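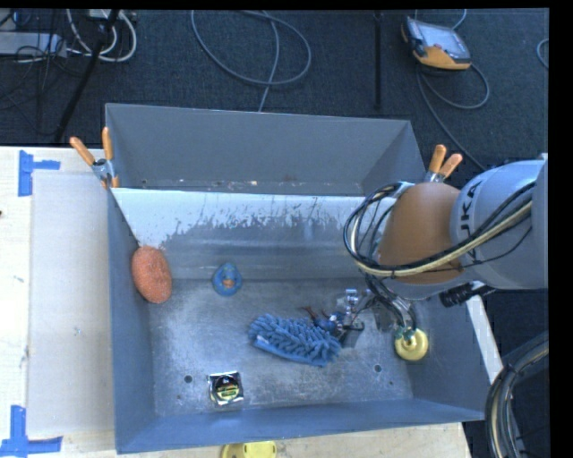 Ingrid Doucet wants to know who asked for a third bin. She put the question to Cliltidham council at its April meeting, has put it again by letter, and says she has yet to get a reply that goes beyond "residents told us".

Cliltidham's new sorting scheme, sold under the name Huvia, is due to reach its first streets this autumn. Households will be asked to keep a separate container for what the council calls "small mixed goods": sponges, worn-out toys, dusters, wrapping that won't go in with the card, and the other odds and ends that now go in the general rubbish. A contractor, Reter, will collect it once a fortnight. The council says the scheme will cut what the town sends to be burned by 18 per cent.

That figure has been repeated in two leaflets and on the council's website. It comes from a trial on the Mbeki estate, which took in 200 homes and ran for 16 weeks. The trial report, put out last month with no announcement, is a thin thing to hang a town-wide scheme on. The homes were not picked at random. People put their own names forward, and anyone who signs up to sort old sponges may well be the sort of person who was careful with their rubbish already. No matching group of homes was followed for comparison.

The drop was also measured by weight at the kerb. What happened to the goods afterwards gets one paragraph, which says they were "sent on for recovery". Recovery is a roomy word. It can mean that a toy was washed and passed on, or that it was shredded and made into something else, and under some contracts it can mean burning with a bit of heat drawn off. The report does not say which, or in what shares. Asked for a breakdown, the council referred us to Reter. Reter said the numbers belonged to the council.

Harriet Nguyen-Tran, who leads on waste for the council, defended the trial. "It was never meant to be a piece of science," she said. "It was meant to show that people would take part, and they did." She said a fuller set of figures would come out once the scheme had been running for a year, and that other towns were watching with interest. She did not name them.

People did take part, to begin with. A table at the back of the report shows that over 40 homes had stopped putting anything out by the last collection. The leaflets leave this out. The report puts it down to the school holidays.

Then there is the cost. Huvia will be paid for out of the existing waste budget, according to the council, and no one's bill will go up as a result. But the same budget has to find the money for the new containers, an extra round of lorries and a publicity drive, and councillors have been shown no list of what will be trimmed to make room. Opening hours at the Cliltidham tip have already been cut once. Mei Thibodeaux, who sits on the council as an independent, said she had asked whether they would be cut again and had been told that all services were kept under review.

"I'd like to vote for this," she said. "I don't like burning things any more than the next person. I just can't tell from these papers what I'd be voting for."

Not everyone is so doubtful. Cempaka Nasution took part in the trial and would do it again. She said it had made her look harder at what she bought, dishcloths and sponges most of all, and that the extra container took up less room than she had feared. Her one complaint was the instructions, which changed halfway through: foil-lined packets were allowed at first and then banned, and she was still not sure about batteries. (The report says no batteries.)

Tài Đào, another Mbeki resident, dropped out after a month. His flat has no outside space and the container had to live in the hallway. The council says flats will be offered a smaller one, though it has not said how small, or whether flats will be included in the first phase at all.

The contract with Reter has not been published. The council says it is commercially sensitive and that a summary will be made available before the vote. Doucet has asked for the full text under freedom of information rules and is waiting to hear.

Posted Aug 11, 2025
By the local news desk

Recent items
Tip opening hours: what has changed
Bus shelter repairs put back again
Library roof appeal passes halfway
Letters: the trouble with the one-way system
Allotment rents to be frozen for a second year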